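腕輪のしまいかた

祖母の遺した腕輪を箱に納めるだけの仕事に、午後をまるまる使ってしまった。急ぐ用事もなかったし、プルノダムの下宿は夕方まで日当たりがよくて、つい長居したくなる部屋なのだ。

駅前のラスティノン商会の店先には、この六月から「家事はもう機械の仕事です」という貼り紙が出ている。月々3,000の払いで、洗濯物をたたみ、皿を拭き、小物まで片づけてくれるのだという。隣のおばさんはさっそく申しこんで、タオルは私よりうまいのよ、と嬉しそうに話してくれた。ただ、首飾りの鎖だけは、からまったまま返ってくるらしい。
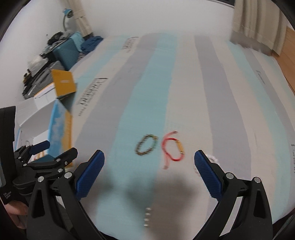 赤い紐の腕輪は、祖母が市場で400で買ったものだ。値切りに値切って、それでも高かったと何年もこぼしていた。紐というのは困ったもので、つまむたびに形が変わる。玉の輪ならどこを持っても輪のままなのに、紐の端はあちらを向いたりこちらを向いたりする。機械にとってはタオルよりずっと難しい相手だろうなあ、と私は少し同情した。

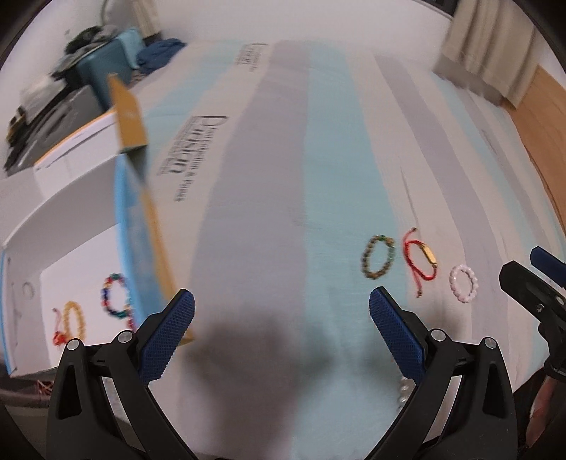

最終更新日:2022年9月14日

「急がなくていいよ」と、声に出して言ってみた。祖母が豆の筋を取る私に、いつもかけてくれた言葉である。つかむ力は弱すぎれば落ちるし、強すぎれば糸が切れる。その加減を私が覚えたのは、たしか二年がかりだった。機械にだって、そのくらいの暇をあげてもいいではないか。

日が傾いたので、私はお茶をいれに立った。台所の棚の前で、祖母の湯呑みを出そうか、しばらく迷っていた。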